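Wenmont Forward: residents' board
May, posted by Shota Morikawa

Bylaw change on vacant board seats, section 3. Draft text is in the packet from the Filip Center.
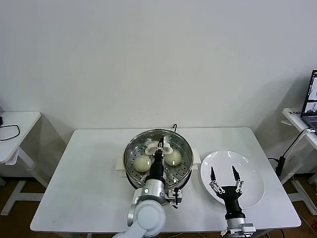
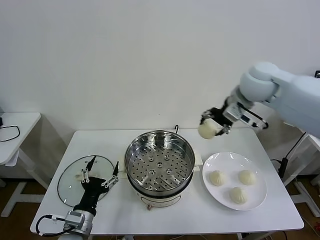 Steamer and buns, Filip Center

Reading time: 2 min

smorikawa: The draft lets the board fill a vacancy by appointment for the full remaining term. The current text caps it at 42 days, then requires a member vote. I'd keep the cap.

flanley_st: Disagree. A vote means mailing 1484 ballots. We did that twice last year for seats with one candidate each.

k.ismail: Section 2 already allows electronic ballots. Mailing is only required on written request.

flanley_st: Only if the member has an email on file. Prenenent Ward mostly doesn't.

smorikawa: Then amend section 2 and leave section 3 alone. They are separate questions.

flanley_st: They share a quorum rule. Change one and you have to restate the other.

k.ismail: Quorum is in the charter, so neither section restates it. I can post the paragraph tonight.
Khairul

flanley_st: Post it. I'm still voting for the draft.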